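Asstead Engineer Company Returns Home After Bridge and Water Mission 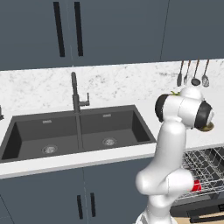
A double-basin sink set in a white countertop, with blue-gray cabinets above.

ASSTEAD, 03/07/2021 - Soldiers of the Cuadros Engineer Company have returned to their home station at Asstead after a seven-week deployment in support of flood recovery in the Rakel valley, the company announced.

The company sent 38 soldiers to the valley in January, after high water damaged the main road and knocked out the pumping station that serves the town of Fallach. The soldiers worked under the direction of civil authorities and alongside local road crews.

Their first job was to reopen the road. Two crossings had been washed out, and trucks carrying food and fuel were using a farm track that could not take heavy loads. Engineers placed a temporary bridge at the lower crossing and rebuilt the approach at the upper one with crushed rock. Both crossings are now open to trucks.

"The ground was soft on both banks, and we had to go back and dig out the far footing a second time," said Capt. Jeanine Michiels, who commanded the company during the mission. "That cost us three days. The soldiers kept at it and the bridge went in straight."

A separate team led by Staff Sgt. Gilberto Huamán ran water purification equipment next to the Fallach school. The team produced drinking water for the town, the clinic and the two shelters until the pumping station was repaired. Residents filled containers at a distribution point in the school parking lot, and a tank truck made deliveries to homes farther up the valley.

Huamán said most of the work was routine once the intake was in place.

"Mud was the main problem," he said. "We cleaned filters in the morning and again before dark. People were patient with us."

Leidy Puma, the emergency manager for Fallach, said the town has returned to its own water supply and that testing will continue through the spring. The temporary bridge will stay in place until a permanent one is built. The town will inspect the bridge each month and report any damage to the company.

The soldiers lived in tents for the first part of the deployment and later moved into an unused warehouse outside the town. Roughly half of them were on their first mission away from Asstead. Spc. Kevin Grajales, a heavy equipment operator, said he had trained on the same model of loader at home but had not worked with it on a slope.

"You go slower," Grajales said. "My sergeant walked ahead of me the whole first day."

The last vehicles arrived at Asstead by rail and are being washed and inspected in the motor pool. Soldiers will complete medical checks and equipment turn-in before taking leave. Regular training resumes after that, beginning with vehicle recovery and a driver's course for new members of the company.

Families with questions about leave dates or travel claims should call the company's family readiness office during normal duty hours.

Media requests should be directed to Octavio Cusi, public affairs office, Asstead.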